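3.2 Cell setup and maintenance

The Jolari cell has two arms mounted on opposite sides of a dark gray table, each carrying a jointed robotic hand. A black curtain hangs behind the table to keep stray movement in the room out of the vision input. The work surface is a white board holding blue and white parts, and all of the insertion trials reported in Section 4 were run on it.

The board pose is set once per session. The operator places the board against two stops, removes the stops, and runs a touch routine in which the right hand contacts the board at 6 fixed points. If the fitted plane differs from the stored plane by more than 0.7 mm, the routine is repeated with the board reseated. Early in the study the stops were left in place during trials. The left hand struck one of them in July, after which their removal was added to the start checklist.

Finger tendons are re-tensioned every 2,000 grasp cycles. Tension drifts faster in the right hand, which does most of the picking, and we did not try to balance the load between the two. Re-tensioning takes up to 49 minutes per hand, including the homing sequence, and is done with the arm powered but its brakes set. The screws on the forearm shells are checked at the same time – a loose shell rattles at high joint speeds and shows up as noise in the wrist torque signal. Shells are not opened unless a cable fault is suspected.

Cable routing caused more downtime than any other item. The external cables need enough slack for full wrist rotation, but a loop that rests on the table can be dragged toward the board when the forearm drops. Before each session the operator moves both arms slowly through the taught path and watches the loops. Figure 3 shows the cell with the right hand lowered to the board and the left hand raised.
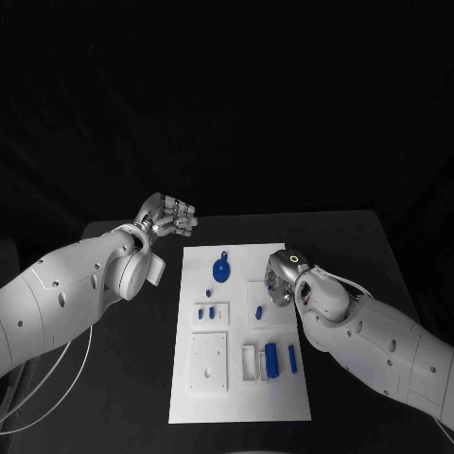 Figure 3. Both arms at the part board.

Gertraud Steiner objected that a slow pass says little about how a cable behaves at trial speed, and asked that the check be repeated at full speed with the board removed. We adopted this for the second half of the study. The full-speed pass found two faults that the slow pass had missed, both at the left wrist connector. The connector was replaced and its strain relief moved closer to the joint – no further dropouts were logged on that arm.

Related items
Preda: wrist torque filtering for light assembly
Tendon wear in the Branditard hand
Gullelov part board, drawings and tolerances

Print this page | E-mail this page

Contact | Copyright 2018 Jolari | Back to top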